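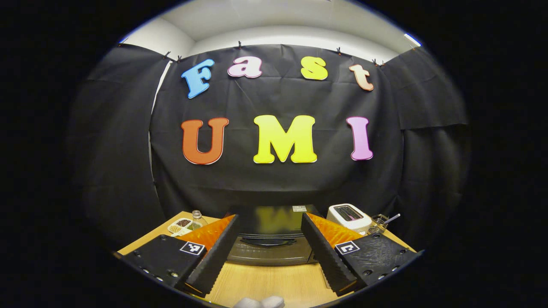
mapleandtwine wrote:
I'd still go with clips over the sticky hooks, for what it's worth. We used the hooks in our old hall in Jarement and every time the heat came on in February, down came the whole curtain, usually in the middle of the second act. Clips along the top edge have never let go on me yet, and you can move them when you find out the cloth is hanging crooked (it will be, mine always is!).

plaldale_players wrote:
Thank you, that is so good to hear! For anyone just joining, we're a little community theater group in Plaldale and we're trying to black out the back wall of our rehearsal room so we can use it for small shows in the spring. Big cut-out letters go on the front of the cloth, and then plain black panels at the sides for people to wait behind. My question was mostly about the fabric. The place on Clarkgate wants 884 dollars for proper stage velour, and that is more than we took in at the door for our last two shows put together, bake sale included.

oldprompter wrote:
Don't pay it. Plain black cotton, the heaviest you can get, washed once so it does its shrinking before you hem it. From 11 feet back you can't tell the difference.

mapleandtwine wrote:
I love you dearly, oldprompter, but I have to disagree. Cotton shows every fold and it shines a bit when the light hits it from the side. Velour drinks the light right up. We bought ours secondhand from a school and it has lasted us longer than some marriages in the cast.

oldprompter wrote:
Folds are fine – people pay extra for folds. If they bother you, hang the cloth the night before with something heavy in the hem and go home.

quietcue wrote:
Could you split the difference? Velour for the side panels, where the actors brush past and the house lights catch it, and cotton for the middle. Tabrizi sells remnants by the yard and I got around 6 yards there for our puppet show. The blacks won't match perfectly, so overlap them a good hand's width and keep the join off to one side.

One more thing, please check with your fire people before you buy anything. Ours wanted to see a tag on every piece, and home-washed cotton didn't have one.

plaldale_players wrote:
Oh my goodness, I hadn't even thought about the tags. I'll call tomorrow morning before I spend a penny. Quietcue, do you remember if the Tabrizi remnants came with any paperwork?

quietcue wrote:
Mine did, but only once I asked at the counter. Ask before they cut it.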